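**For release in January -- Skitellow T-shirts get a folding guide**

I've been folding T-shirts for longer than I'd like to admit, and I'm so happy to say our little Skitellow folding guide is finally going out to all 22 Tratside shops (and yes, it's free!). It's two pages, it fits in a drawer, and it starts where I always start: lay the shirt flat and get the creases out with your palm before you fold anything.

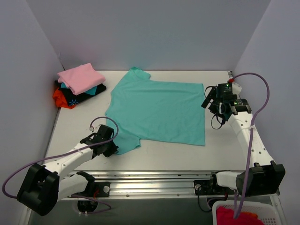

I wrote it after spending most of the fall at the Kiiskinen shop, chatting with people who told me their shirts come out of the closet looking slept in. We handed out 195 test copies there and I read every note that came back -- some of them were longer than the guide! The biggest request was a page on sleeves, so sleeves now get half of page two.

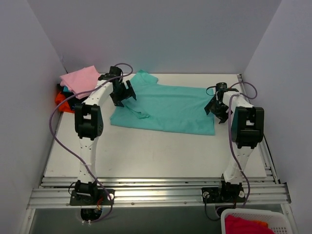

*Teal T-shirt laid out sideways, with one short sleeve still to straighten.*

Shops can order extra copies from Imex, item 416, in packs of any size. If you'd like one for a story or a school class, just ask at the counter and I'll get it in the mail.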